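Wednesday is baking night at our house, so I'm writing this with flour on one sleeve and the oven ticking away behind me, and you'll have to forgive me if I wander. November 25, 2020 finds most of us planning a much smaller Thanksgiving than usual, and so many of you have written in asking how to keep a sourdough starter happy over a long weekend that I thought I'd give the whole kitchen corner over to it this time.

## Looking after your starter over the holiday

My own starter came from Tiziana Amato, who used to live two doors down from me on Patlow Street and who handed it over the fence in a jam jar back in June, with a note taped to the lid that said only "feed me." I fed it. I fed it too much, if you want to know the truth, and by the end of the first week I had starter in every jar I owned and was pressing it on the mail carrier. Tiziana laughed at me for a good long while and then showed me how little it really needs.

If you bake every couple of days, leave it on the counter and feed it once a day, equal weights of flour and water, and throw out (or make pancakes with) whatever you don't need. If you bake once a week or less, the refrigerator is your friend. Feed it, let it sit out for an hour or so until you see the first few bubbles, then put the lid on loosely and tuck it at the back of a shelf where the teenagers won't find it.
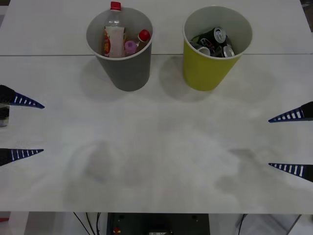

How long can a starter stay in the refrigerator without being fed?

Two weeks is comfortable for most starters, and plenty of them will come back after a good deal longer than that. You may find a layer of gray liquid on top, which you can stir in or pour off as you like. Give it two or three feedings at room temperature before you ask it to raise a loaf. Pink or orange streaks, or any fuzz at all, mean it's time to throw it away and start again.

Peadar Dunne wrote to say that his has been sulking ever since the weather turned, and I suspect he has a lot of company. A cold kitchen slows everything down. Mine takes nearly twice as long to rise now as it did in summer, and I've taken to putting the jar in the oven with just the light on, with a sticky note over the dial so that my husband doesn't preheat it for pizza. (He did this once. We lost the jar and a perfectly good dish towel.)

Gleice Araújo has gone over to rye flour for her feedings and says the difference is like night and day. I tried it for a few days and I have to agree, it does perk things up! You don't need to switch completely. A spoonful of rye in with your regular flour is plenty.

Now, for those of you who want a loaf on the table tomorrow, here's the one I make when I haven't planned ahead:

1. Tonight, after supper, mix 900 grams of bread flour with 630 grams of lukewarm water, just until there's no dry flour left, and let it rest half an hour.
2. Add 180 grams of lively starter and 18 grams of salt and squeeze it all through with wet hands. It will feel like a mess. Keep going.
3. Fold the dough over on itself a few times in the first couple of hours, whenever you pass by, then cover it and leave it somewhere cool while you sleep.

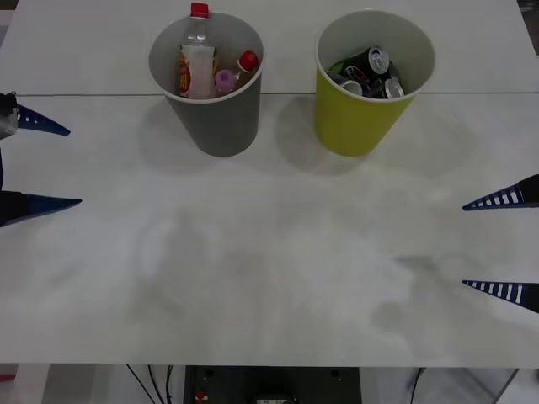
4. In the morning, divide it in two, shape each piece gently, and let them rest in floured bowls until they look puffy and a poke springs back slowly.
5. Bake in a covered pot at 450 degrees for half an hour, then uncovered until they're as dark as you dare. Mine usually want another 15 to 20 minutes.

Please let it cool before you cut it. I know. I've ruined more than one by being impatient, and the middle turns to glue.

The recipe makes two loaves, so there's one for you and one to leave on a neighbor's porch, which seems to me a nice thing to do in a year when we can't all squeeze in around the one table. Afonso Garcia left one on ours last weekend, still warm in its paper, and it was gone by lunchtime.

Next time I'll get to your questions about pie crust, including the long one from Washington Batista about lard, which I've read twice and am still thinking over. Happy Thanksgiving, everybody, and do write and tell me how your bread came out.

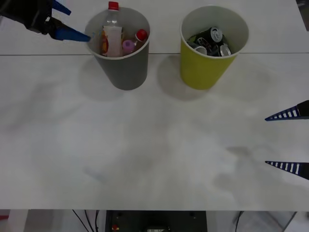

*Gray cup and yellow-green cup, side by side on the white table.*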